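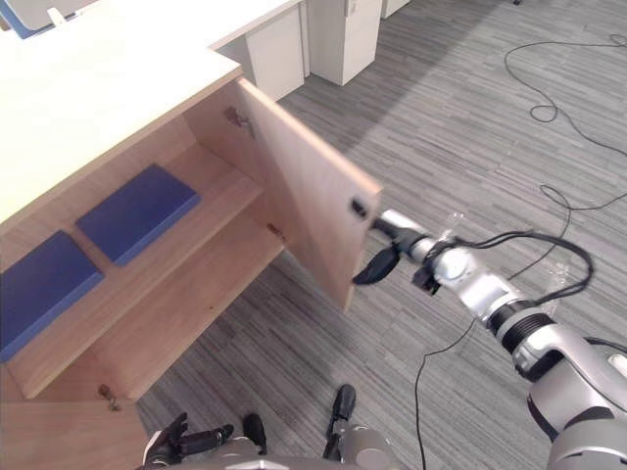
Tillman Low Cabinets - Gallery

Trokach makes the Tillman cabinet in a small workshop on Presport Road. It started as a storage piece for a reading room that wanted low furniture along one wall, and it has stayed in the range with few changes. The pages in this gallery cover the standard cabinet and a few of the jobs it has been used for. Click any title for the full-size view.

Two-door cabinet, light wood
The standard model, with an off-white top and one shelf across the inside. The interior is the same light wood as the doors.

Doors and hinges
Small metal hinges in a dark brass color. We tried a concealed hinge on the first batch and went back to these, which are easier to adjust with an ordinary screwdriver.

Shelf with blue pads
The shelf is 20 inches deep and takes flat items well. Pads, folded mats and large paper all fit lying down.

Reading room, north wall
A run of 8 cabinets under the windows. The tops line up and are used for book displays - mostly picture books, which change in March.

Pruvia craft room
One cabinet at each end of the work table. Paper is kept above the shelf and boxed supplies below. The customer asked for no locks.

Height comparison
The Tillman stands 32 inches high next to our older 24 inch bench cabinet. The taller one suits a standing adult. The bench cabinet is better where children need to reach the top.

Oiled and unoiled samples
Two offcuts from the same board. Oil darkens the wood slightly, and the grain shows more. Unoiled wood marks more easily around the door edges, where hands go.

Packing for delivery
Cabinets go out assembled, with the doors taped shut and card over the corners. Shelves travel flat on the cabinet floor.

Hallway, after fitting
A single cabinet used for seat cushions and blankets. Leave enough space in front for both doors to open fully - in a narrow hall this matters more than the width of the cabinet.

Care
Wipe the top with a damp cloth and dry it. Do not use polish on the doors. Hinge screws can loosen in the first few months and should be tightened by hand.

More in this section: Tillman benches, Tillman wall shelves, workshop views
Back to all galleries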